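Home | Products | Newsroom | Stockists | Contact

FOR RELEASE IN AUGUST

Zanville puts towel folding on the table

NELTON — Zanville, the household linen maker, is bringing out the Hirose towel this month. Gray, soft, pale hem all round. Sold in packs of 11 and 30. Built for people who fold a lot of laundry and would like it over with.

Folding sessions start the same week at the Nelton showroom. Blue cloth on the table, one gray towel, start from a heap. Find a corner first, then the hem.
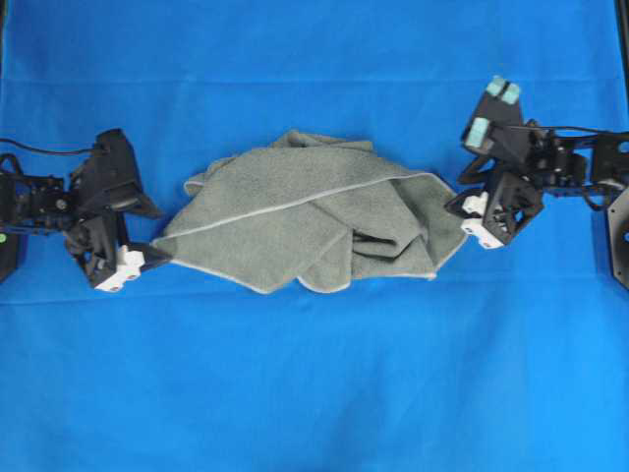

The pale hem is the main change from last year's towel. Easier to follow when the thing is bunched up — easier to line up edge to edge too. Same weight as before, same wash instructions.

Sessions run 60 minutes, 18 places each. Bring nothing. Towels and tables are provded.
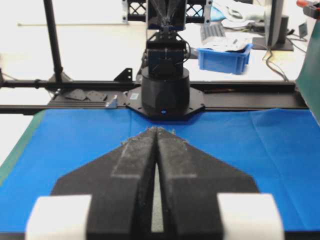 Blue cloth on the table at Nelton.

Plain table cover on purpose. A pattern makes it harder to see where a gray edge stops. Zanville will sell the cover seperately, under the Feltari name, later in the season. Price to follow.

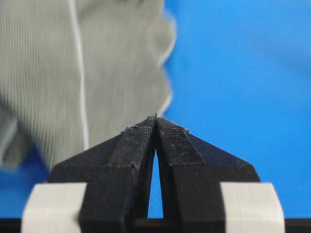

Page last updated: August, 4:30 pm

Stockists can order the Hirose towel now. Samples on request, one per store. Smaller shops may split a 30 pack between two branches — ask the trade desk before ordering.
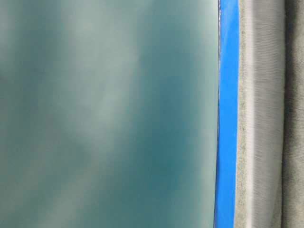 Filed under: HOME & LAUNDRY

Session booking opens at 9 am through the Nelton showroom. Press places are limited, so please reply early. Product sheets and care labels available from the Zanville press office.

ENDS

This site uses cookies. By continuing to browse you accept our cookie policy. OK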